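Ticket 3481: weekend hours missing from strike ballot mailing list
Opened by: Hedvig Sjögren
Status: waiting on second export

Hi all, me again, sorry! I'm putting the ballot list together for the museum staff and the weekend people keep dropping out of it. Payroll at Semaan gave us 1858 names, I loaded them into Pladoda on Monday night, and when I filter by "works Saturday or Sunday" I get 40. Forty! The front desk at the Zarach site alone has more than that on a busy weekend.

What I've tried so far: logged out and back in, cleared the filter and built it again, and opened the file in a plain spreadsheet to see if the names were even in there (they are, I found my own). I also turned off "hide casual staff," which I had high hopes for, but the number didn't budge.

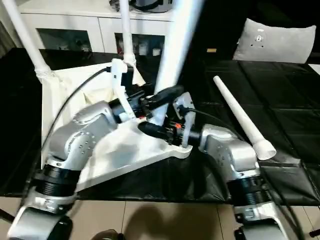 Sarahí Esquivel wrote back that the filter only reads the contract column, and that most weekend shifts were moved to a separate rota column after the pay deal in July. She asked me to map that one to "work pattern" and run the import again, without deleting the old one first.

So I did that, and it's much better, but now I have people in twice. Anyone with a weekday contract and a weekend rota shows up as two members, and they'd each get two ballot papers, and I really don't want to explain that to the scrutineer. I tried the merge button and it gave me "limit 3000 rows" and stopped, so I'm guessing it counts both imports together?

Update, November 10, 2021: Jaqueline Maldonado is pulling a fresh export with one line per payroll number. I've paused the mailing in the meantime, so please don't press send on the draft, even though it's sitting there with a big green button. I'll load her file as soon as it comes in and post the new weekend total on this ticket.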